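# Setup and Upkeep of a Two-Arm Wire Handling Cell

Project report, Grindudmont lab section
Esperanza Carretero, Crescencio Miranda
4 Aug 2024

## 1. Purpose

The Sallberg cell is a two-arm bench cell used for wire routing trials. We took it over in April with no written setup procedure. The task was to bring both arms back to a repeatable start pose, check the grippers, and leave a service routine that the next group can follow. Control software was not changed.

## 2. Layout and reference

All positions in the cell are measured from the rail. The two arms are mounted on opposite sides of the bench and share one coordinate origin, set at the clamp. The previous group used the edge of the bench as the reference, but the bench edge is not parallel to the rail, and the error grew toward the right arm. 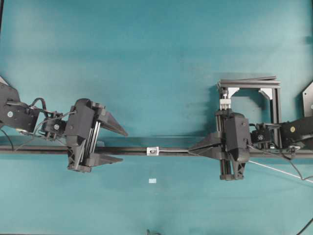 Calibration is done one arm at a time, with the other arm parked. Each arm is jogged to the clamp, the offset is stored, and the arm is backed off along the rail. For the clearance check the left gripper is held fully open with one finger on each side of the black rail, and the jaws must not touch the bar. The right gripper is tested closed, in line with the rail. If either jaw touches outside its own test, the height offset is entered again and the check is repeated.

## 3. Cables

Most stops logged in the first weeks were cable faults. The wrist servos are daisy-chained, and a connector that is slightly pulled will pass the power-on test and then drop out when the wrist turns. We reseated every connector on both arms and replaced two leads on the left one.

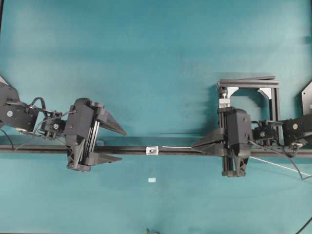
Slack is a compromise. Too little and the connector is loaded at the end of travel; too much and the lead can catch on the rail or on a gripper body. We settled on a loop above the left wrist, where the black cable arcs clear of the joint, and left the right arm's cable to run down and away toward the near corner. After any change the wrist is turned through its full range by hand with power off before the motors are enabled.

## 4. Gripper fingers

The fingers are printed parts and are treated as consumables. Inspection is done with the gripper open and covers:

- cracks at the root of the finger
- wear on the tip
- play between finger and carriage
- dust on the guide rods

A finger with a crack is replaced. A finger with scuffing only is wiped and kept in service.

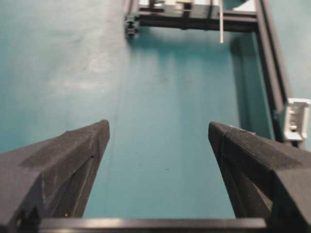
Fingers are always changed in pairs, even when only one is damaged. A new finger next to a worn one closes off center, and the wire is then pushed sideways before it is gripped. The screws are tightened in two passes, with one slow open and close cycle between them. After a change the closed position is taught again, as the stored value belongs to the old pair.

## 5. Wrist cameras

Each wrist camera is checked against its own fingertips. The operator opens the gripper, confirms that both tips are visible, and compares the view with the stored reference. A shift means that the camera mount has moved or that a finger is not fully seated. The finger is checked first.
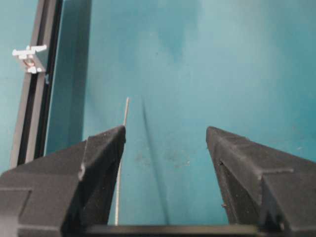

The lens is wiped with a dry cloth only. Exposure is fixed, and automatic exposure stays off; with it on, the black fingers pulled the setting up and the bench surface lost detail. The value we used is in the Vaněk configuration file, under the camera section.

## 6. Service routine

| Interval | Work |
|---|---|
| Every session | Clearance check, camera view |
| Every 5 sessions | Finger inspection, clean guide rods |
| Every 8 sessions | Reseat wrist connectors, full calibration |

The intervals come from our own fault log and should be shortened if the cell runs longer sessions.

## 7. Open points

The right wrist still shows slight backlash at low speed. We did not open the joint. A replacement servo is on order from Flastov, and the offset must be stored again once it is fitted.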